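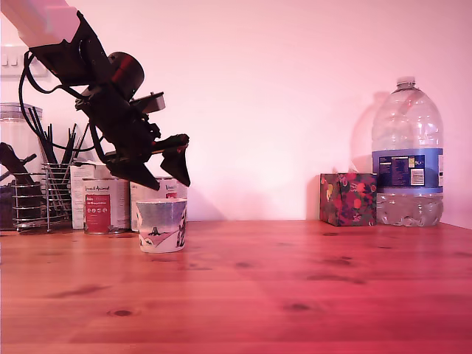
How to Make a Home Inventory for Your Renters Insurance

I put this off for years, and then a pipe let go in the apartment above mine in November and I had to list everything I owned from memory. Don't do it my way! Set aside 90 minutes, grab your phone and follow along.

Step 1. Pull out your policy first. Find your personal property limit and your deductible, and see whether you have replacement cost or actual cash value coverage. Mine is through Isberg, and it was all on page 2.

Step 2. Go room by room and take pictures. Start with one wide shot from the doorway, then open every drawer and closet. Get the furniture too, with a close-up of the surface so there's a record of the material and its condition.

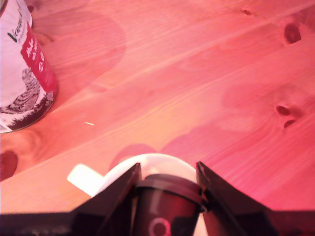
Close-up of a pine tabletop, knots and all.

Step 3. Write it down. I use a plain spreadsheet with columns for the item, brand, serial number, month I bought it and what I paid. For my Rekoswood bookcase I had no receipt, so I dug the order confirmation out of my email — that was good enough for my adjuster.

Step 4. Look for the small limits. Lots of policies cap jewelry, bikes and collectibles well below the main limit. If you own a ring worth $3000, call your agent and ask about scheduling it (adding it by name, basically).

Step 5. Save a copy somewhere else. A list on a laptop that gets soaked won't help you much. Mine is in cloud storage, and there's a second copy on a thumb drive in my desk at work.

I update mine whenever I buy something big, and again when the renewal notice shows up.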